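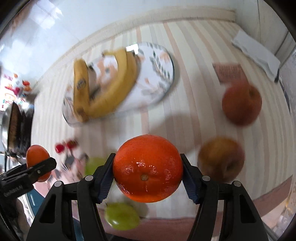
## Keeping the fruit on the kitchen table nice all week

I do my big shop on Tuesday, and for years half of it went soft before the weekend. These days everything gets a minute of sorting as it comes out of the bags, and I throw away so much less!

**Oranges and tangerines.** Pick each one up and feel how heavy it is. A heavy one is usually juicy, and a light, puffy one should be eaten first. Any soft spot means it goes in the juice pile tonight.

**Bananas.** Leave them out, never in the fridge while they're still green. If they're ripening too fast, pull the bunch apart and give each one a little room.

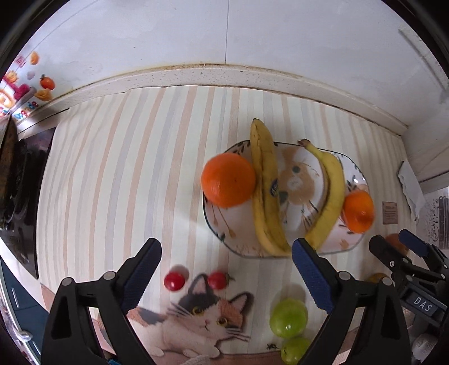 Now, tomatoes. I keep mine out of the refrigerator until they're fully ripe (the cold does dull the flavor), and I don't wash them until I'm ready to eat them. Red cherry tomatoes can sit right on the cloth beside the fruit plate for a day or two, but I want them where I'll see them and snack on them. Green ones that are only unripe will color up faster in a paper bag with a banana — fold the top over and peek in every morning. If yours are a variety that stays green, go by feel and skip the bag.

Apples are the ones I'm strictest about. They give off a gas that hurries everything else along, so mine live in the crisper drawer in a bag with a few holes poked in it, and I only bring out what we'll eat that day. Turn each one over before it goes in,

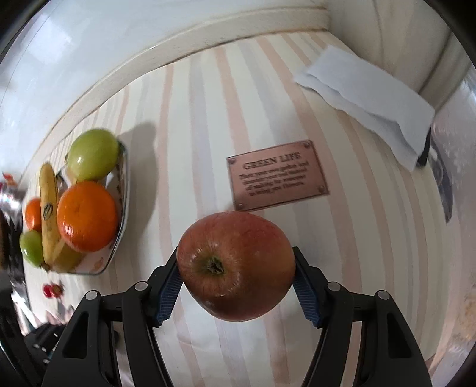
and feel all the way around for bruises, especially near the stem and the blossom end. A bruised one gets peeled and goes into a small pan with a splash of water and some cinnamon, and that's breakfast taken care of.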